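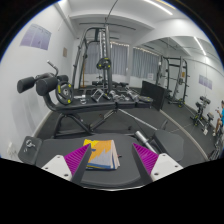 Figura 3. Llaves y folletos sobre el banco acolchado de la sala; al fondo, el banco largo con los accesorios de cable alineados.

4.2. El banco como superficie de apoyo

Quien haya entrenado en casa reconocerá enseguida la costumbre que nos ocupa en este apartado: el banco, además de servir para el ejercicio, acaba recibiendo las pequeñas cosas del día. En la sala de la Figura 3 conviven un manojo de llaves plateadas, dejado sobre una almohadilla oscura, y un montoncito de folletos o papeles doblados con la cubierta en amarillo, naranja y gris claro. Detrás, los accesorios metálicos forman una hilera sobre el otro banco, y un disco negro con marcas amarillas se apoya de pie junto a los rodillos de espuma.

En el proyecto Strazds reunimos 384 anotaciones sobre objetos depositados en aparatos domésticos, y en 79 de ellas aparecían llaves – una cifra que a Valdis Rätsep le pareció baja y que a nosotros, lo confesamos con cariño, nos sorprendió bastante. Para la codificación seguimos la propuesta de Mārtiņš Ķēniņš, que distingue entre lo que pertenece al entrenamiento (agarres, discos, pasadores) y lo que simplemente está de paso. La distinción es cómoda, aunque los papeles nos dieron más de una tarde de conversación, pues un folleto puede ser tanto una tabla de ejercicios como el correo de la mañana, y en caso de duda preferimos anotarlo como «de paso».

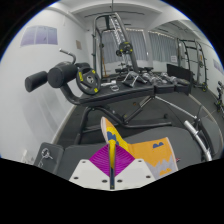 4.3. Criterios para ordenar los accesorios

Los accesorios se registraron según el lugar en que descansaban – suelo, banco, soporte o pared – y no según su función, que a menudo solo conocía bien quien los usaba.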